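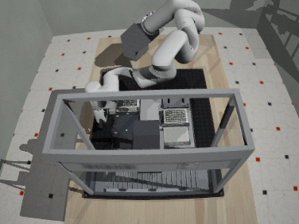 Siebenhundert Versuche vor dem ersten Reagenzglas

Bei Serker in Turnville lernt der Laborroboter zuerst in der Simulation. Mansa Amegashie führt den weißen Arm mit einem Handregler über das Gestell mit den Lochplatten, immer wieder, und jede Bewegung wird als Beispiel gespeichert. 700 Durchgänge hat sie im November aufgenommen, 688 davon sind brauchbar. Die anderen wurden gelöscht, weil der Greifer den Rahmen berührte.

«Ein zögerlicher Durchgang ist auch ein gutes Beispiel», meint ihr Kollege Pascal Delorme. Er verschiebt vor jeder Serie die Lichtquelle ein wenig, damit das Modell sich nicht auf die Schatten verlässt. Als Nächstes sollen 100 Aufnahmen am echten Arm folgen.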